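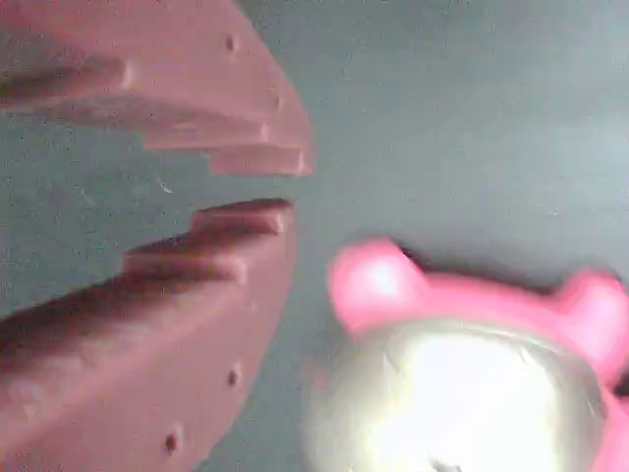 Last updated: Mon 18 October

Food Writing, Week 2: The Restaurant Review

Read the Piltley and Bornley reviews before class. Both cover the same fish supper, and only one of them makes me hungry.

Order what the place is proud of. If you order the burger at a noodle shop, you have reviewed your own nerves.

"Delicious" is banned until February. So is "mouthwatering" — your mouth is your business. Say what the crust did when the fork went in.

Go twice if you can afford it. Kitchens have bad Tuesdays, and so do critics.

Prices go in the review. Readers want to know what the soup costs before they hear about your grandmother's.

Assignment: 300 words on one meal, with no more than 100 on the room. Bring two printed copies. Inna Chornovol reads first, then Jean Halliday. Toast counts as a meal if you can keep it up for 300 words.

Questions to Hanna Symonenko, room 291 | © Drendale Evening Classes | Back to top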